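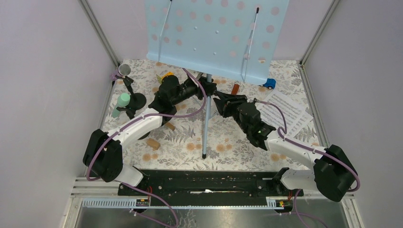

Folding music stands. Everyone who plays has one, most of us hate ours. Mine lived behind the sofa for 11 years with a leg that wouldn't lock, and I put up with it.

Makis Vrettos teaches clarinet in Puston and has no patience with that. Get a solid desk, he told me, over a very quick coffee. Wire ones let single sheets sag in the middle. A perforated panel is lighter than plain metal and gives the paper a proper back.

Then the legs. Spread them wide, wider than looks neat, and check them before the music goes on. Not after. I have picked up the same 8 pages of a duet twice in one evening.
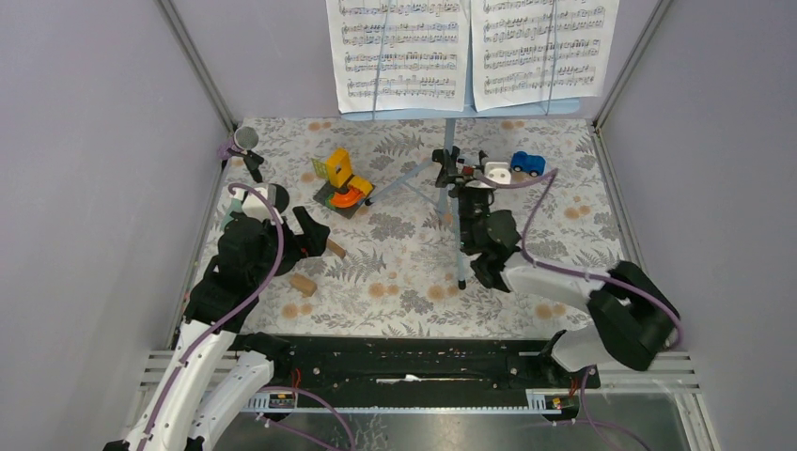 Two sheets side by side is about the limit for comfort, Makis reckons. More than that and you're leaning. Use the page holders if there's a window open, and slide them clear of the bottom stave or you'll be guessing the last line.

Colour? Pale blue is lovely, black hides knocks. Toys can share the table, but keep the little cars away from the feet when your practising. Mine has gone to the tip. Should of done it in September.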